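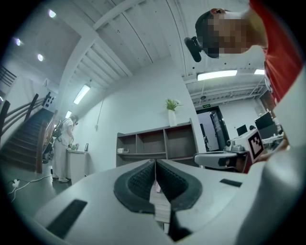

Archana Nautiyal reckons the crawling comes from bisque dust and the recipe is fine, and would like that written down before anyone starts changing the ash content again.

So, written down. June notebook, ash glaze, second round of tiles from the Rastthorpe clay.

Where we were: the first round came out with bare patches along the top edges and a few beads of glaze sitting up on the flat. I had blamed the ash. It was the first bucket from the new lot (apple and hawthorn mixed, from the Wadon orchard) and it was only washed once. Archana's point is that those tiles had stood on the open shelf by the door for weeks and went into the glaze straight off it. Fair enough. I can't rule that out from my notes, which don't say whether they were wiped.

Set-up this time. Bisque to 900 as before, slow to start, held for 35 minutes at the top. 31 tiles, all cut from the same slab, stamped on the back before they dried. The stamp is hard to read on some of them, so I have pencilled over it in iron oxide. Half were sponged with clean water and left overnight under a cloth. The rest were left as they came off the shelf, with the odd one going to the unsponged lot.

Glaze base is the one on the inside cover:
ash (washed, through the 80 sieve)
potash feldspar
ball clay
a little flint

No colourant. I left out the red iron because it hides the edges, and the edges are what I want to look at.

Ash washed three times now, with a day's settling between. The water from the first wash was slimy and yellow, the second much less so, the third more or less clear. Gloves for all of it. I got some on my wrist during the first wash and it was sore by the evening. Dried on the plaster bat, then sieved. What stays on the sieve is mostly grit and bits of charcoal, and I've kept it in a jar in case anyone wants it for a speckle.

Mixed to the thickness of single cream. Dipped for a count of three, top edge down. Second dip to the halfway line once the first had gone dull.

Dip notes:
- sponged tiles took the glaze more slowly and came out thinner
- unsponged ones took it fast, and there were pinholes straight away on several. Rubbed these down with a finger on half of them and left the others
- the glaze settled badly. Needed stirring before every tile. Will try a pinch of Epsom salts next time
- tile 8 was dropped on the bench and has lost a corner. Fired anyway

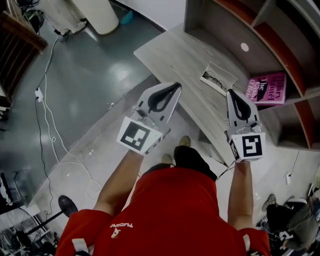

Last edited: June, 16:40 (Nyokabi Okoth)

Kiln opened this afternoon. Cone 8 flat, so it went a touch hotter than intended on the middle shelf. Bottom shelf closer to what we wanted.

Results in short. There is still crawling on the unsponged tiles, worst where the second dip starts. The sponged ones are clean apart from two, both from the end of the slab nearest the heater, and I don't know what to make of that. Rubbing down the pinholes made no difference that I can see. The washed ash gives a flatter, greener surface than before, less runny, and I miss the streaks a bit.

That makes Archana mostly right. I still think the double dip is part of it, as the crawling starts almost exactly on the line. Thick glaze shrinks more as it dries and there were fine cracks on that line before firing (see the dip sheet, I marked them with a C). A single dip on dusty tiles would tell us.

To do:
- single dip, unsponged, same batch
- double dip with the second coat put on while the first is still damp
- weigh a pint of the glaze before starting, which I forgot
- ask Kavura whether their ball clay has changed. The last bag felt coarser, and the price certainly went up
- new cones, down to the last few
- move the bisque shelf away from the door, or hang a sheet over it

The tiles are in the flat drawer under the wedging bench, in number order. Please put them back that way round. The broken one is in with them and is sharp.

Bucket is labelled ASH 2 and has a lid on. Don't top it up with water.

Related entries
Washing ash, first try
Rastthorpe clay: shrinkage and absorption
Nieto white slip on leather-hard bowls
Kiln log, middle shelf running hot
Drying slabs flat between boards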